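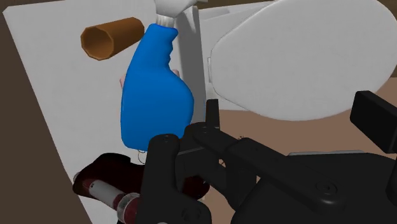
Page last changed: Fri 8 June

Nondine Manipulation Software Group
Minutes of the planning and perception meeting

1. Minutes of the previous meeting
Approved without change.

2. Simulation results
The group reviewed the bathroom clearing task in the Stilness simulator. Of 429 runs on the current build, 26 ended in a planner timeout. Most timeouts arose where the spray bottle and the cardboard-like tube lie close together and the bottle hides part of what is behind it. The perception lead asked that partly hidden objects be passed to the planner as unknown volume – at present they are dropped from the map.
Agreed: change to be made on a branch and tested over 300 runs before merging.

3. Gripper collision model
The simplified finger shapes in Poduval leave out the linkage joints. Members differed on whether a finer mesh is worth the added planning time. No decision was reached. Timing figures are to be brought to the next meeting.

4. Unlabeled objects
The plain blue bottle carries no printing, and the classifier confuses it with other containers. The training set stands at 1,998 rendered views. A request for more views was deferred to December.

5. Tooling
Log replay in Hasby still fails on files saved with the old time format. A converter is to be added to the nightly job.

6. Other business
None.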